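June 14, 2025

Up early and straight to the workbench with my tea, because I've been looking forward to this all week! The white board has been on the bench since May and I still get a little thrill every time I walk in and see it. It makes the whole room feel brighter, even on a grey morning like we had in Nullcombe today (drizzle till lunch, then glorious).

I'd been dithering over whether to go for something darker. So glad I didn't. Everything I put down on it shows up, every crumb and stray thread, and a quick wipe sets it right again. The wood underneath still peeps out as a light border at the top and bottom, and I love that bit best of all.

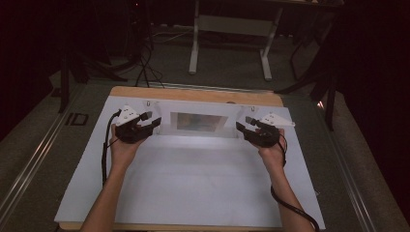 After lunch I walked over to Lavitz for more sandpaper and a pot of wax, and came home with a bag of 40 little brass screws as well, which I did not need but they were so pretty. Then a good long hour sorting the drawers. I found the tape measure! It had been at the back with the Egger catalogue all this time, along with 6 pencils and the spare key to the shed.

The light in there by mid-afternoon is wonderful. I had the radio on, the door propped open and the smell of next door's cut grass coming in, and I could have stayed till supper. I very nearly did.

Tomorrow I want to wax the drawer runners and have a proper think about a shelf for the jars. There's a nice plank left over from the Zudgate job that might just be long enough. Must measure it before I get carried away. Beans on toast tonight, feet up, very happy.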